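The Open Bin, Reconsidered

Small toys defeat most storage furniture. A deep chest buries them, a drawer needs to be pulled out and searched, and a lidded box stays shut until someone tips it over. The clear open bin handles small volumes better, and it costs less than any of the three.

For the September storage pages we compared open bins from Dodby and Grilby on a plank-topped table. Both were judged on access, visibility and how easily they could be carried one-handed by an adult.

Clear walls matter most at table height, where the contents are seen from the side as often as from above. A couple of purple toys, one of them a ball, can be identified through the plastic without lifting anything out. Small items tucked in beside larger ones remain findable as long as the bin holds a single layer.

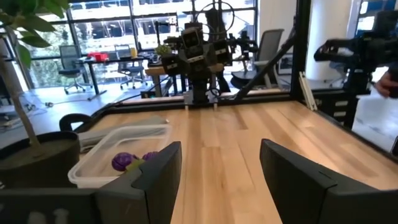 Load and placement

Grilby rates its bin for 9 kg. That figure assumes an even load on a flat surface, and few households will approach it with toys. Dodby gives no rating.

Keep the bin clear of the table edge by at least two inches. Folded cloths are better stored separately; placed on top, they cancel the advantage of an open container. Plants can share the same corner of a room, but watering should be done with the bin moved away.

Cleaning

Warm water and a little dish soap. Abrasive pads leave fine scratches that turn clear plastic cloudy, and the haze cannot be polished out at home.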